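4.2 What Stays Out Beside the Sink

When we began visiting kitchens in Uvside in March, we expected people to talk mostly about their cupboards. They did, of course, but again and again the conversation drifted back to the stretch of counter beside the sink, and to the handful of things that are allowed to live there. Of the 20 households who took part, most could tell us quite quickly what they would never put away. Knives came up very often, and so did the dish soap, a favorite mug, and in one much-loved kitchen a radio that had belonged to a grandmother.

We came to call these things "standing objects," a term we borrow, with thanks, from Horobets's earlier notes on the Forov apartments. A standing object is left out because it is used often, but it also has to be something its owner doesn't mind looking at. Dark finishes were a good example of this -- a bronze faucet and a set of black-handled knives can sit near each other and look as if they were chosen together, even when they were bought years apart (Figure 3).

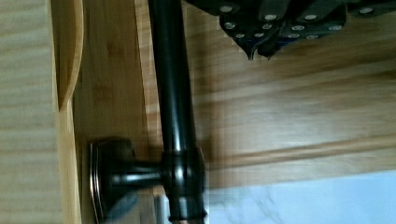
Figure 3. Dark bronze faucet with lever handle; riveted knife handles at upper right.

One participant told Munteanu that she had picked her faucet from the Vasiliu showroom in a single afternoon and then spent the whole spring quietly replacing everything around it. She laughed as she said so, but she was quite serious about the knives, which she had moved from a drawer to the counter once the old chrome tap was gone. Her husband still reached for the drawer, she said, and she had stopped correcting him.

Stories like hers made us careful about calling a counter "cluttered," a word that Nisbet and Ruotsalainen used freely in their first round of coding and which we have since dropped from the scheme. Of the 602 coded remarks, a good many that had been filed under clutter turned out, on a second and slower reading, to be about reach, or habit, or plain fondness for a thing. We return to those remarks in Section 4.3, where Pascu takes up the matter of drawers.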